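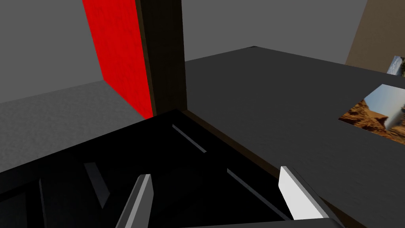 Le bras ne range que les photos

Au club de robotique Watach, des étudiants passent leurs soirées à faire ranger une table par un bras simulé. Les progrès sont réels. Ce qu'ils prouvent l'est un peu moins.

Le lundi, à 18 heures, la salle du premier étage sent le café réchauffé et l'on n'y entend pas un moteur. C'est la première déception du visiteur. Un club de robotique, on l'imagine bruyant, avec des fers à souder et des roues qui patinent sur le lino. Chez Watach, on regarde des écrans. Le robot existe sous forme de calcul, la table aussi, de même que les photographies posées à plat dessus, dont l'une montre un désert de roches rougeâtres sous un ciel pâle. À gauche du plateau, un panneau rouge vif que tout le monde appelle « la porte », sans que personne ait jamais cherché à l'ouvrir.

L'exercice de l'année s'appelle Clisimura. Il s'agit de faire saisir une photo par la pince, de la soulever et de la déposer dans un bac noir. Un enfant de trois ans y parvient en riant. Le programme du club, lui, a connu un automne pénible.

« Une feuille à plat, c'est ce qu'il y a de pire », explique Struan Paterson, étudiant en quatrième année et responsable du projet. « Un cube, vous fermez les doigts dessus et c'est fini. Une photo n'a pas de côtés. Il faut la faire glisser jusqu'au bord, ou passer un doigt dessous, et le simulateur n'aime ni l'un ni l'autre. »

Le simulateur, justement. Il faut en parler, puisque tout repose sur lui. Les doigts de la pince y sont deux lames qui s'écartent et se referment, et leur contact avec le papier dépend d'un coefficient de frottement que quelqu'un, un soir, a réglé à la main. Je demande qui. On se consulte du regard. Hipólito Rivadeneira finit par lever un doigt. La valeur venait d'un tableau trouvé dans un cours de mécanique, pour du papier sur du bois. Le plateau virtuel est gris foncé, mat, finement granuleux. Est-ce du bois ? « C'est une table », dit-il.

Le club annonce 222 réussites sur 236 essais lors de sa dernière campagne. Le chiffre figure sur la page d'accueil du projet et sur l'affiche du couloir. Il est excellent. Il appelle tout de même deux ou trois remarques, que les étudiants accueillent d'ailleurs de bonne grâce.

D'abord, les essais partaient tous de positions voisines. La photo bougeait de quelques centimètres, pivotait un peu, mais restait du même côté du bac. Ensuite, une réussite se définit ainsi : le centre de l'image se trouve à l'intérieur du bac au bout du temps imparti. Qu'elle y soit tombée de travers, coincée contre une cloison ou à moitié dehors n'entre pas en ligne de compte. Enfin, les essais où le calcul physique « explose », selon le mot du club, sont écartés avant le décompte. Combien y en a-t-il eu ? Paterson cherche dans un dossier, puis dans un autre. Il promet de m'envoyer le nombre. Je l'attends encore.

Il serait facile d'en rire, et injuste. Les laboratoires payés pour cela font parfois pareil, avec de plus jolies affiches. Et j'ai vu, ce soir-là, des étudiants de première année discuter pendant une heure de la manière dont une lame doit s'incliner pour ne pas pousser ce qu'elle veut prendre. L'un d'eux avait découpé un rectangle dans une boîte de céréales et s'entraînait avec deux règles en plastique. C'était, à mon avis, l'expérience la plus sérieuse de la soirée.

La bascule vers le réel est prévue pour avril, à la coupe Yáñez, qui oppose chaque printemps une douzaine d'équipes étudiantes. Le règlement prévoit une vraie table, un vrai bras prêté par les organisateurs et 600 secondes par équipe. Pas de reprise en cas de panne. L'an dernier, Watach y avait présenté un programme de tri qui fonctionnait à merveille en simulation. Sur place, l'éclairage de la halle a suffi à le perdre. Le bras est resté suspendu au-dessus du vide pendant presque tout le passage — « il réfléchissait », plaisante Rivadeneira, qui n'a pas dû rire beaucoup ce jour-là.

Pour éviter la même mésaventure, l'équipe a écrit Enis, un petit module qui modifie au hasard les couleurs, la lumière et le frottement à chaque essai. Le principe est connu : à force de variété, la réalité finirait par ressembler à une variante de plus. C'est possible. C'est aussi une manière élégante de ne pas mesurer la réalité. Une centaine d'euros, le prix de quelques rames de papier photo et d'une balance correcte, permettrait de vérifier au moins une partie des hypothèses. Le budget du club comporte une ligne pour les tee-shirts. Il n'en comporte pas pour cela.

Paterson ne se défend qu'à moitié. « On apprend à coder, à travailler à plusieurs, à lire des articles. Si on perd à Yáñez, on aura quand même appris ça. » L'argument est honorable, mais on l'entend dans tous les clubs, surtout chez ceux qui perdent. Il laisse entière la question que pose l'affiche du couloir, avec son pourcentage en gros caractères.

Vers 21 heures, la moitié de la salle est partie. Rivadeneira lance une série de 100 essais pour la nuit, avec Enis activé et, pour la première fois, la photo placée n'importe où sur le plateau. Je lui demande un pronostic. Il hésite, regarde Paterson, qui enfile son manteau.

« Soixante ? »

Paterson dit quarante et éteint la lumière du fond.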